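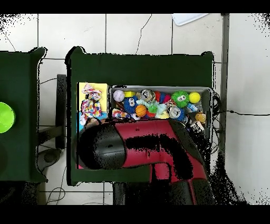

A knotted rope toy on a green table, next to a tray of toys and small objects.

Pour a jar of mixed nuts, shake it for a minute, and the big ones climb to the top. I have loved this little puzzle since college, and it is still keeping physicists busy!

The easy explanation is geometry. Each shake opens gaps, small grains slip down into them, and a big grain hardly ever finds a hole large enough to drop back through. Lovely, except that convection gets involved too: grains can rise in the middle and slide down along the walls, carrying the big ones up and leaving them stranded.

At the Rekero lab in Rumham, a group has been shaking a column of 3919 glass beads with one steel ball buried at the bottom. On a gentle setting the ball surfaced after 752 shakes. With the walls roughened it took just 90, which is a huge difference for a bit of sandpaper (I asked to see it twice). Then they pumped out the air, and the timing shifted again.

Next up are beads in 3 sizes, and I can't wait to see which ones end up in the middle.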